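Search the help pages Search Go

Hand-held gripper: pads, fingers and cleaning
Frequently asked questions for operators at the Sellow site

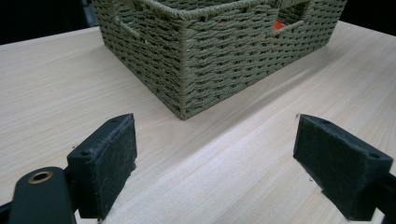 Felt pads are the part of the hand-held gripper that needs the most attention, and most questions we get are about them. Felt holds on to whatever it touches. A few light specks of lint caught in the fabric, like those on the left pad next to the green woven basket, are normal and don't call for a new pad. Go over the felt with a lint roller at the start of the shift and again after any session with woven or knitted items.

How often should I change the felt?
We change it after 1,000 grasps or when you can feel the backing through it, whichever comes first. Record the change in the log with your initials. Change both sides together, even if one looks fine. A new pad facing a worn one grips unevenly, and thin items will turn as they close.

Can I wash the felt or use alcohol on it?
No. Liquid gets into the adhesive and the felt starts to lift at the corners within a day or two. Use the roller, then tweezers for single fibers. Long hairs from the felt itself can be trimmed with small scissors.

How do I take a pad off?
Open the fingers all the way and lay the tool on its side. There are two small screws on the mounting block of each pad. Loosen both a little before removing either one. Lift the pad straight off the bracket and put the screws in the tray. Old felt peels off by hand. Scrape any remaining glue with the plastic scraper, never a blade.

How tight should the screws be?
Snug with the short driver, using two fingers. We don't use threadlocker on these. If a screw keeps backing out, replace it and tell Aileen Ignacio, who keeps the spares.

One finger squeaks when I close it. Should I oil the bushing?
Leave it dry. Oil runs down the arm and ends up in the felt. Wipe the bushing with a dry swab and work the fingers open and shut 14 times. If it still squeaks, tag the tool and use another one.

How do I know the pads are level after a change?
Set the tool on the flat test block and close it slowly on a strip of paper. The paper should hold along the full width of the pads. If it pulls out easily at one end, loosen the screws on that side, press the pad flat and tighten again.

What about the table?
Wipe it before you start. Crumbs and grit on the surface get pressed into the felt the first time you pick up something flat.

Where do I order felt?
Spare sheets come from Gokel under our order code 170. Please don't substitute craft felt — it is thinner, and the fingers will no longer meet where they should.

Last reviewed in July by Urmas Ots.

3 comments

Jurgita Lepik
Is the grasp count per tool or per pair of pads? Ours reads 1,665 and I changed the felt last month.

Urmas Ots
Per pair of pads. The counter on the tool doesn't reset, so write down the reading when you change them and subtract.

Zane Grīnberga
The paper strip test works better with receipt paper. Printer paper is too stiff and hides a small gap.

This site uses cookies to remember your settings. Accept Manage choices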